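第4章 夹爪对比试夹

4.3 软包装物的试夹步骤

本节适用于已装好腕部相机的双臂工作台。硬质样件请看4.2,那一节读起来心情会好一些。

1. 在Landeg控制器里新建一个试夹任务,夹爪型号选Trulton或Nundico。选错也能运行,只是你会对着别家的数据感慨一下午。

2. 打开腕部相机预览,确认指尖在画面内。指尖不在画面内时,请调支架,不要调自己的期望。

3. 将指速设为55,夹持力先设为2,选中“软物”模式。

4. 让夹爪从侧面靠近样件,合拢后停住,保存一张腕部画面。 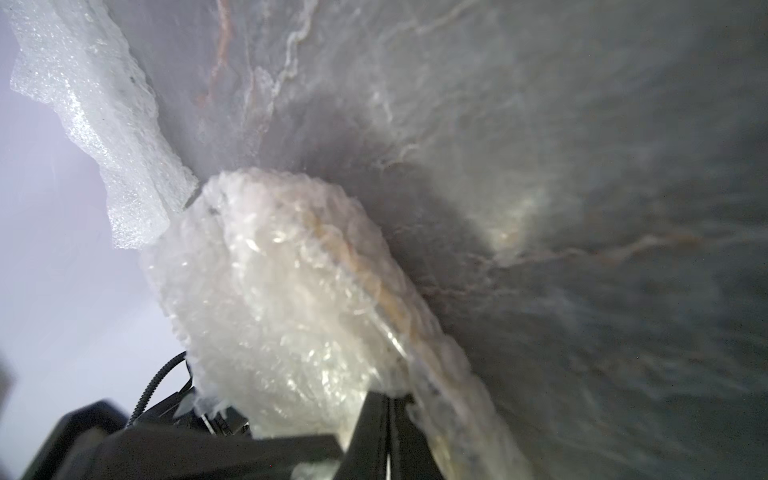

图4-5 黑色夹爪夹住半透明白色软料的下端,腕部相机视角

注意:皱褶多的透明材料反光厉害,自动识别给出的轮廓往往很有想象力。请以人工判断为准,并在记录表“备注”栏写明。“感觉还行”不算备注,Delwyn Lockyer已经退回过不少这样的表。

5. 夹持力每次加一档,重复第4步。样件明显变形即停止,记下前一档的数值。

6. 换另一侧手臂夹持袋装样件,本侧夹爪张开,停在台面上方待命。两侧相机都要录,观察侧的画面常常比夹持侧的更说明问题。 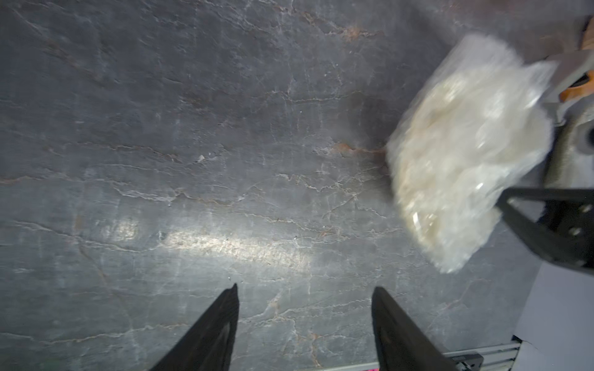 待命侧的手指开度要在任务里锁定,否则控制器会在空闲900毫秒后自行回零。这项功能的初衷据说是节能,Radymyr Polishchuk至今没有找到节下来的那部分。

7. 导出两侧录像和力曲线,文件名按“夹爪型号_样件_档位”填写。请勿使用“最终版2”。

小心:双臂同时上电时,手不要伸进两组夹爪之间。急停按钮应放在操作者够得着的地方,隔壁桌子不算。

提示:深色带纹理的台面会干扰边缘检测。若报错61,先把检测区域缩小到样件周围,再重新标定曝光。仍然报错,请翻到附录B,那里有Aatos Kauppinen整理的错误代码表,比控制器自己的解释长两行。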